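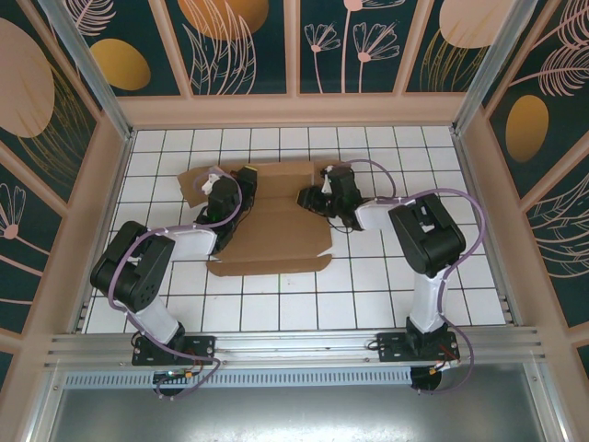
Do you write letters? Proper ones, on paper, with a stamp? Then I'd love to hear from you!

I'm Huia Trevaskis and I'm putting together a book about people who still post letters to each other, and I need a few more pairs of pen friends. Family counts, old neighbours count, and so does someone you met once on a ferry and never saw again (I've got one of those already, and it's lovely).

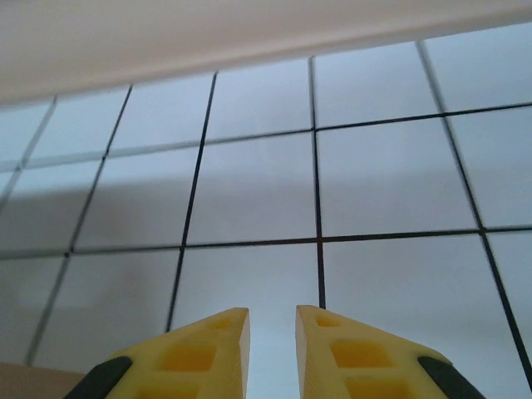 Pale tiles, dark grout.

What I'd ask of you is an hour's chat by phone and the loan of 2 letters, one from each side. I copy them and post them back the same week. My own gran left 673 of them in a wardrobe, so I do know how precious they are, and I won't print a word until you've both said yes. You can be in the book under another name if you like. 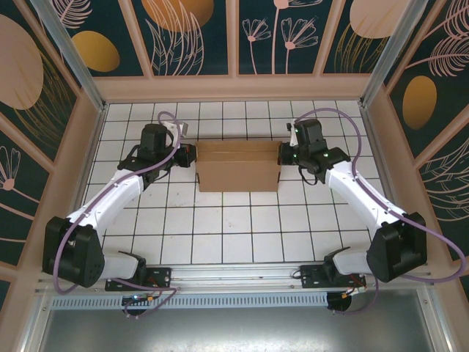
Skornmont, April

There's a bit of money in it too: £286 for each pair, paid once we've talked. After that I'd like 4000 words or so from our chat, which I write up and you get to read and grumble over before anybody else does.

Spelling doesn't matter, nor does handwriting, but you do need to be over 18 and still writing to each other now. Drop a line to me or Arnout Wouters at Cellmont Books, Skornmont. Phone calls are fine as well, any Friday after lunch.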